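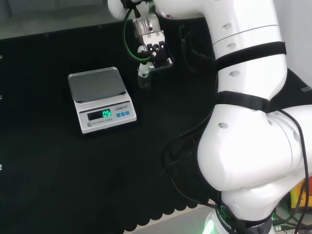 laltero-weigh, README

Read this before you train on anything. Part of the set is bad and the flags went in late.

What it is
Weighing tasks on the black-cloth table. Small bottle or beaker, kitchen scale, arm picks up, puts on the pan, waits, takes off again. 654 episodes in the folder. 132 carry a fault flag. Please don't just filter and forget, the two kinds of fault need different handling.

Fault A: scale not at zero (98 episodes)
Scale was reading 0.5 with nothing on the pan and we carried on recording. Every weight in those episodes is suspect. Don't subtract 0.5 and call it fixed, the offset wanders. Afiq tried that on a handful and got negative weights for a bottle, so no.
The motion is fine. If you only want pick and place, keep them. If you use the readout as a label or a reward, drop them.
Probable cause: tare pressed before the cloth had settled under the feet. Could also be a weak battery. Not proven either way.

Fault B: cable catch (the rest of the flagged ones)
Loose cable on the outside of the arm catches near the elbow when the wrist turns too far. Arm slows, then goes into a protective stop. Recording keeps going for a bit afterwards, so you get a long still tail with the object hanging in the gripper. Cut the tail or your policy learns to sit there.
Straps help. They do not cure it. Re-check the slack after every change of start pose, not just in the morning. 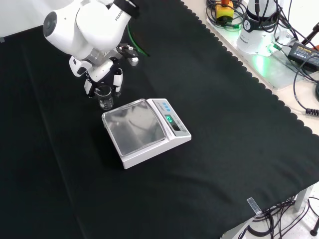 Worst one was a beaker. Fingers came down slightly off, one touched the rim, beaker went over and rolled. Gonçalo hit the stop. Nothing broken, nobody hurt, but his hand was closer to the table than it should of been. Episode is kept, flagged B, with a note in the notes column.

Rules since then
- red button within reach of whoever is running, and not buried in the cables
- hands off the cloth while the arm is live, even to straighten the scale
- scale shows zero before each start, write it in the log
- no liquid in the beaker until Fault B is closed
- after a stop: open the gripper by hand control, back the arm up slowly, THEN clear the fault

Flags
fault_a, fault_b: 0 or 1
scale_start: reading on screen before the pick, typed in by hand so expect slips
tail_s: seconds of stillness at the end, blank if not measured
notes: free text, mostly Gonçalo, some of it in Portuguese

Known gaps
Flags were added by watching the video back, 2 people, one pass each. We will have missed some. Where the readout was unreadble scale_start is blank, treat that as unknown and not as zero.
Old Dunix export drops fault_b without warning. Use the csv.

Status
Jan 18, 2022: flags merged, cable routing still open. Re-recording of the Fault A episodes planned for May if the new scale turns up.

Questions to Afiq Lumbantobing (data) or Gonçalo Guerreiro (arm and cell).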